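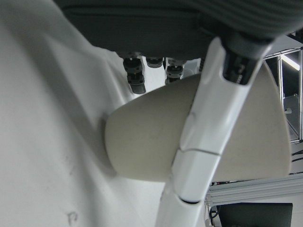 Marta Koval would settle for a machine that clears the coffee cups. Folding the laundry can wait, she wrote when Kostiuk asked readers of its newsletter which chore they would give away first, and the windows can wait longer.

News > Press Releases > Household Chores Trial
About Projects Press Contact

KOSTIUK AND VISTIER TO PUT TWO-HANDED ROBOTS THROUGH 13 EVERYDAY CHORES

Kostiuk and its partner Vistier will begin a new round of chore trials in July, and the first job on the list is cups. Picking them up, turning them over, putting them down where they belong – a person does it while talking on the phone, and it is still a fine, hard problem for a pair of robot hands. 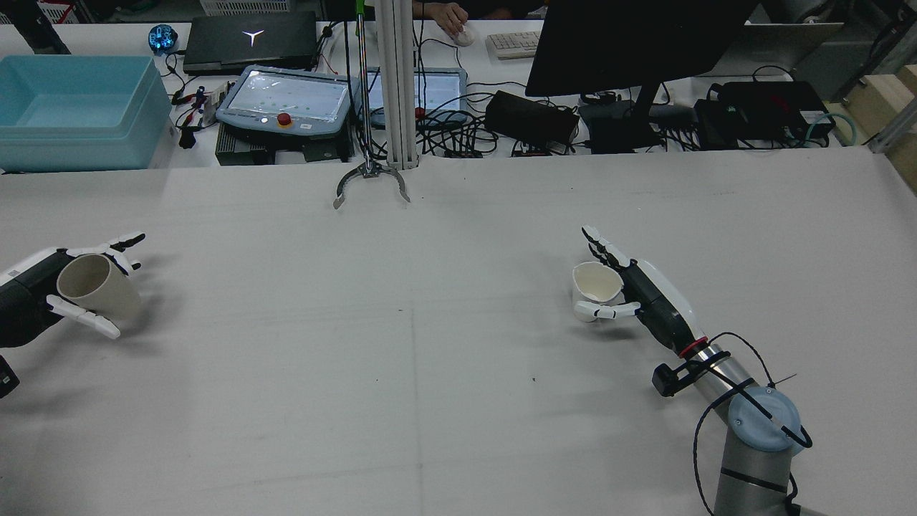
Two robotic hands, each holding a cup over the tabletop.

The program, called Meria, covers 13 chores from the kitchen and the shop floor. Each will be tried 162 times, and the results will be published in full, dropped cups included. Can machines do this work yet? Some of it, some of the time, and we are excited to find out how much!

"A paper cup is a wonderful test," said Marta Palamarchuk of Kostiuk. "Squeeze too hard and it folds. Squeeze too little and it's on the floor. I'd love to say we're ready for your kitchen, but we have a lot of cups to get through first."

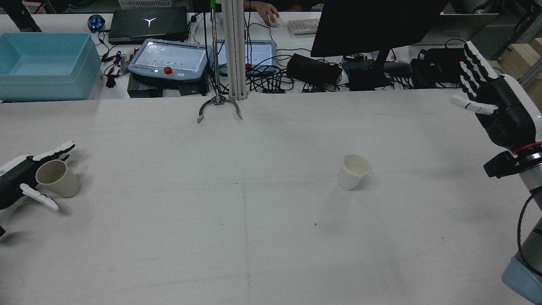 Meria Project – Hands and Handling Team

Later chores include sorting small parts into trays, wiping down a counter and packing a lunch box. Vistier will run the shop-floor half of the list at its own site, with tasks suggested by people who do them every shift. A chore counts as done only when the robot finishes it without help, start to end, and a person has checked the result.

Results will be posted in six batches on the Meria project page. Readers who want to suggest a chore for the next list can write to the team through the Contact page – short descriptions are best, and dull chores are very welcome.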